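4.2 Keeping the simulated cell in shape

I'll be upfront that this is the part of the project I spent the most time on and the part I expected to spend the least on. The Idora cell is one two-armed robot in one rendered apartment, and on paper there isn't much to look after. There's no grease, no worn belts, no cable to snag. What we have instead is a robot model, a house model, a head camera, and a folder of settings that all have to agree with each other, and they drift apart the moment you stop watching them.

The two arms don't carry the same hand. The left one ends in a black two-fingered gripper with short, squared fingers, and the right one ends in a small parallel gripper on a slim forearm (Figure 7). We set it up this way on purpose, so that one policy would have to cope with both, and I still think that was the right call. It did mean that every setting for the hands had to exist twice. For a while in July I was editing the left file and wondering why the right hand ignored me! We now keep one master file per hand and a short script that refuses to start the cell if either is missing a value.

Then there's the camera. Our doorway runs use a strongly tilted head view, with the horizon well off level, and the doors come out as big slanted slabs of wood grain. The policy doesn't mind this nearly as much as I do. What it does mind is the tilt changing between sessions, even slightly, so the head pose is written into the log at the start of each run and compared with the stored one. If they differ by more than 2 degrees the run is thrown out and we reload.

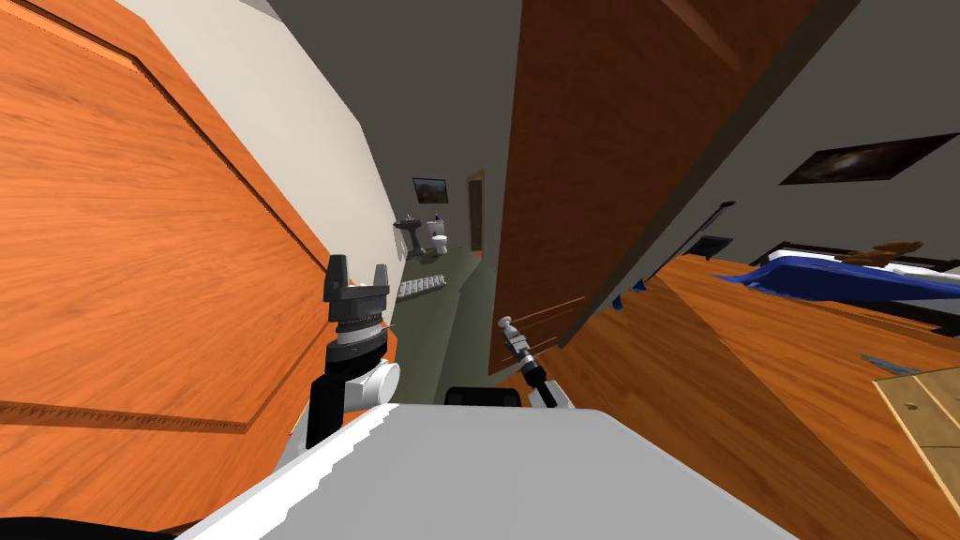 Figure 7. Head view in the Idora cell, with the left gripper raised in front of a wooden door and the right gripper near the lower edge of a second, open door. A bathroom is visible down the corridor.

Most of our repairs had to do with contact. A door in a simulator is really two things, the shape you see and the simpler shape the physics engine uses, and in the Derley house pack (which is where our apartment comes from) those two didn't line up along the lower edges. The fingers would stop short of the wood, or sink into it and then get flung out sideways. I rebuilt the contact shapes for the doors by hand over a couple of long evenings – not fun, but it fixed more than any amount of fiddling with friction had. Of the 439 doorway runs we had recorded before the rebuild, 93 ended with the physics blowing up in one way or another. We dropped all 439 and recorded the set again.

Loose objects were the other headache. Furniture and fittings that should sit still can creep or tip over if they're spawned a hair inside the floor, and once something has moved the robot has a different house to drive through. We let everything settle before the arms are switched on, save the resting poses, and load those from then on. I'd tell anyone building a similar cell to do this on day one. We did it on something like day sixty, after I'd already blamed the base controller for a bunch of collisions it had nothing to do with.

Our routine now is pretty boring. Before a batch, I open and close both grippers, sweep each arm through its range with the base parked, and check the log for joint limits. The left wrist gets extra attention, as its ringed segments used to report self-contact when the hand pointed straight up. We ended up masking that one pair of parts in the collision table. It's a patch, and I'd rather have fixed the mesh, but the mesh came with the Hájek arm model and I didn't want our version to wander away from theirs.

A full check takes 78 seconds with rendering on. I run it before every batch and again whenever somebody touches the settings folder, me included. The scripts and both hand files are in the project archive, with the door shapes in their own folder so they can be dropped into a stock copy of the house.

Related items
Jerkida: a small logger for head pose and joint limits
Rebuilding contact shapes for household doors
Mixed grippers on a shared policy: first results
Notes on settling objects before a run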